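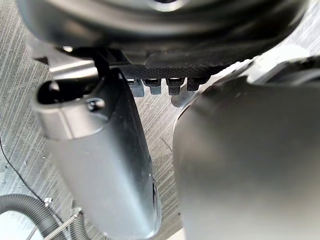 4.3 Setting up restricted funds

A restricted fund in Rovness is a ledger segment that accepts gifts for a stated purpose and releases them only against matching expenses. Each fund must be created before the first gift is posted to it. The fund record is divided into four tabs — Purpose, Donors, Releases and Closing — which sit side by side in a row. The first two from the left are lighter and the other two darker. In Rovness a dark tab is locked. Releases and Closing stay locked until the fund has been approved.

Before you start

You need the Finance Editor role and a copy of the gift agreement or award letter. If the organization uses the Trestetano import tool, finish any pending import first. Fund codes 200 through 345 are set aside for restricted funds in the default chart of accounts. Codes outside this range can be typed in, but the fund will not appear on the restricted balance report.

To create a fund

1. Open Ledger > Funds and select New.

2. Enter a fund code. The code cannot be changed after the first posting.

3. Enter a fund name of no more than 25 characters. Longer names are shortened on printed statements without a warning.

4. On the Purpose tab, copy the restriction from the gift agreement word for word. Do not summarize.

5. Select a restriction type:
Purpose: money may be spent only on the stated activity.
Time: money may be spent only after the release date.
Purpose and time: both tests must be met.

6. If the type includes time, enter the release date. Leave the field blank for purpose-only funds.

7. On the Donors tab, link at least one donor record. For pooled appeals, link the appeal record in place of individual donors.

8. Attach the signed agreement as a PDF and select Submit for approval.

The approver receives a task on the home screen. The person who submitted a fund cannot approve it, even if both roles are assigned to the same login.

Note: A fund set up from a verbal pledge can be saved as a draft but not submitted. Gifts received in the meantime should go to the Pending Restriction account, code 161, and be moved with a transfer entry once the agreement is attached.

To set release rules

1. Open the approved fund and select the Releases tab.

2. Select Add rule.

3. Choose the expense accounts that satisfy the restriction. Hold Ctrl to select more than one.

4. Choose when releases are posted: with each expense, at month end, or by hand.

5. Select Test. Rovness lists past expenses in the open period that the rule would match. Nothing is posted at this stage.

6. Review the list. Remove any account that brings in unrelated costs, then select Save.

If two funds have rules that match the same expense, the release is taken from the fund with the lower priority number. Funds with no priority number are used last. Funds with equal numbers are held in the exceptions queue until one is chosen by hand.

CAUTION: Do not use month-end release with shared payroll accounts unless staff time is coded by fund. Rovness releases the full matched amount up to the fund balance, and a reversal requires the period to be reopened.

Moving an existing balance

Opening balances are entered under Ledger > Opening Entries, one line per fund. Use the balance from the last closed period. Balances exported from Dönmez carry the opposite sign for net assets — select Reverse signs on the import screen or the fund will open with a deficit.

1. Enter the fund code and the opening amount.

2. Enter the original gift date, not the date of the entry.

3. Select Check totals. The sum must equal net assets with donor restrictions on the prior statement.

4. Select Post.

Changing a restriction

A change in wording needs a new signed document from the donor or a court order, depending on state law. Ask counsel before making the change. In the fund record, select Amend on the Purpose tab, attach the document and enter its effective date. The earlier wording stays in the history and prints on the audit copy.

Known issue: in the Jesitetti reporting add-on, amended funds show the original wording until the nightly refresh has run.

Section revised September 2021, Güven Güler. For closing a fund with a remaining balance, see 4.4.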